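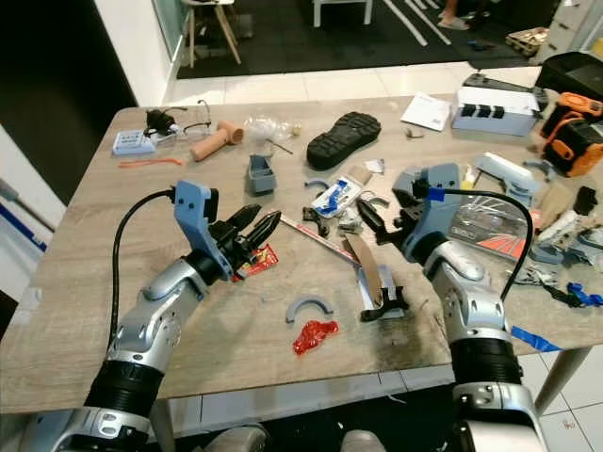
Call for Participants: The Weratberg Junk Drawer Show

We are looking for 18 households in and near Weratberg who own a junk drawer and are willing to let strangers look at it.

If you think you don't have one, please open the second drawer down in your kitchen. Welcome. Keep reading.

The show will run at the Faltcombe Gallery, upstairs, through November. Each drawer goes on display with everything in it, laid out in the order it came out, next to a card written by the person who lives with it. We did a trial run last winter with a single drawer belonging to a member of the gallery. It held 317 items, including a key for every house she had lived in except the present one. People stood in front of it for a very long time, and two of them went home and found a spare key to something.

What we want from you

One drawer, as it is. Do not tidy it. We understand that the urge will be strong, and that you will want to take out the takeout menus from places that closed and put in something that suggests you read. We'll be able to tell. A drawer that has been cleaned for company has a look about it, like a teenager in a necktie.

We will come to your home on a Saturday, at a time you choose, with flat boxes and a roll of labels. Packing takes most of a morning. You'll be asked to stay and answer questions as we go, mostly "What is this?" "I don't know" is a fine answer and will be recorded as such. In the trial it was the most common one, followed by "That's the good tape."
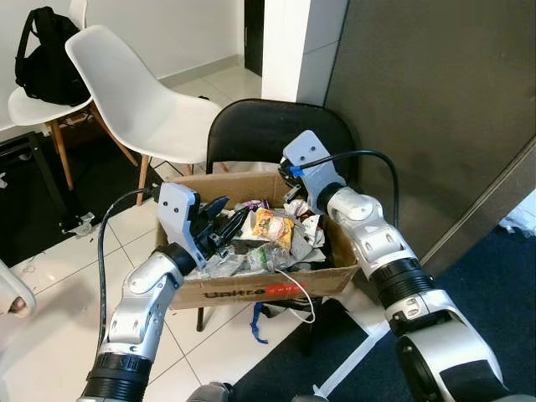 You will then write your card. The limit is 400 words, which sounds like plenty until you start explaining the candle. Say how long you've had the drawer, who puts things in it, who complains about it, and whether those are the same person. Spelling will be left alone.

Who can apply

Anyone over 18 with a drawer. Renters, owners, roommates, people living in a parent's basement for what was going to be the summer. We'd especially like to hear from couples who merged two junk drawers into one, and from anyone who inherited a drawer and hasn't had the heart. Garages, glove boxes and purses are outside the scope of this show. We've had a lot of mail about purses.

Please check with everyone in the household before you apply. Our one bad moment in the trial came from a birthday present that had been hidden under the batteries.

What can't go in

Medicine, ammunition, anything with a bank account number on it, anything alive, and anything that used to be alive and that you hadn't noticed. Food sealed in its packet may stay. Soy sauce may stay, though we ask that you limit yourself to one layer.

Loose batteries will be taken out and replaced with a slip that says BATTERY. The building's insurance was very clear on this and had no sense of humor at all.

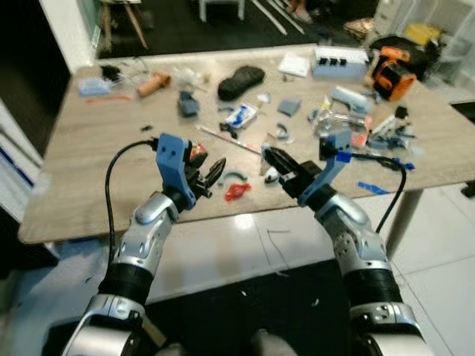
What you get

A fee of $75, paid when the drawer is picked up. A place at the opening, with wine of a sort. A printed inventory of your own drawer, typed and bound by Vasera Print Shop, so you can finally look up whether you own a second tape measure. You do.

Everything comes back to you in the first week after closing, sorted or unsorted. There's a box to check on the form. In the trial our lender checked "sorted," looked at the result for a day and stirred it.

You may also ask us to keep any item you never want to see again. We'll need that in writing.

How to apply

Pick up a form at the Faltcombe Gallery front desk or at the counter of the Thaweesak Bakery, where they've kindly let us leave a stack beside the napkins. Please don't order by writing on the forms. Fill in your name, a phone number and the three most puzzling things in your drawer, then drop it in the slot at either place. No photos needed, and please don't bring the drawer itself. The stairs are narrow and we've already had one spill.

We'll call everyone, including the people we can't fit in. If the phone rings and you can't find a pen, tell us where you're looking.
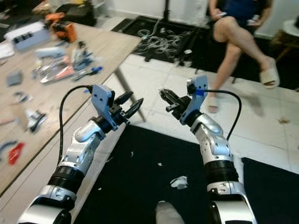 Two arms at the table.

Questions can be left at the gallery desk, which is staffed from noon until five. Drawers with a false bottom should be mentioned up front.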